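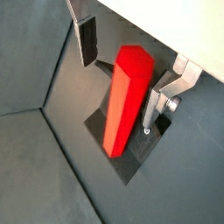 Friday, February 19, 2021

Red part on the black plate, continued

Second full day on the fixture. In at the bench by eight, heat slow to come up, so I did the paperwork first and left the bin alone until the gray floor had stopped feeling like a sidewalk.

The question carried over from yesterday is seating. The red hex piece stands on end on the square plate and it is tall for its footprint. Standing, it has six possible headings that look the same from above, and the drawing from Bendent gives only one as correct. Nothing on the part marks which. I scratched a tick on the underside of the spare with a scribe and will ask them to mold one in on the next batch. They will say it costs a tool change. It does, and they should do it.

The bottom corner is my other complaint. It reads as rounded on the part and it sits slightly proud of the plate. The drawing shows a sharp corner landing inside the edge. Either the plate is small or the part was placed off the mark, and I did not want to guess, so I pulled the spare plate from the drawer and put calipers on it. The spare is on size. That leaves placement. Wrote it up as placement.

The surface of the plate is getting scuffed. Matte black shows everything. The scuffs are faint and I doubt they matter for seating, but there are light specks too, and a speck under a flat face is enough to make a tall part lean. Asked for a wipe-down at the start of each shift. Plain dry cloth, no solvent, until Clurkness confirms what the finish is. Their data sheet (item 3419 in our parts list) says "black, matte" and stops there.

Screw near the edge of the plate: checked for height with a straightedge on the spare. Below flush. Good. I had been worried about it catching the end of a part laid down flat.

Lunch at the bench. Soup from the machine, which had run out of lids.

Laying the red part flat is the afternoon's subject. I prefer the flat position for storage and the upright one for inspection, and the procedure as written does not separate the two. It says "place part on plate," which covers both and helps with neither. My revision splits it into a standing step and a lying step, and says for the lying step that the long axis goes parallel to the plate edge. The plate is turned relative to the bin walls, so anyone who squares the part to the bin by eye will have it crooked on the plate. I did it myself twice before lunch.

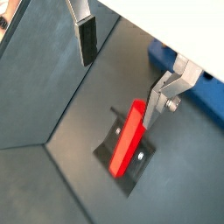

I also want a line in the procedure about the light. From the side the red goes two different shades depending on which face is turned up, and one of the faces comes out nearly orange. Last week I rejected a part for color on that basis and had to take it back out of the scrap box. Compare color on the top face only, under the overhead, with the desk lamp off. That goes in as step 11, after the dimensional checks, so that a person does not go looking for a color problem before they know the part is the right size.

Ivari sent their quote for the replacement panels. The seams in the bin are sharp and dust packs into them, and a cloth won't get in there. Their version has a radius along the floor. The price is fair, the lead time less so: 4 weeks from order. I am inclined to order anyway and use a stiff brush in the meantime. Sent a note to purchasing. No answer by five.

Time on the revised procedure was roughly 2 hours, most of it on wording. "Upright" and "flat" are now defined on the first page. I took out "approximately centered" everywhere it appeared, since it gave people permission to do anything, and put in a distance from the edge that can be checked with a feeler or a ruler. The old text also had the plate called a base, a pad, and a mount on three different pages. It is a plate now, all the way through.

The Oh binder is still missing. It has the original fixture notes and I would like to know why the plate was set at an angle to begin with — there may have been a good reason, clearance or otherwise, and I don't want to propose squaring it up until I have read it. Looked in the tall cabinet and behind the label printer. Will try the front office Monday.

To carry over: scribe mark request to Bendent, finish question to Clurkness, brush for the seams, new calipers battery. The low indicator came on while I was measuring the spare and I am not sure I trust the last reading, so measure that again too.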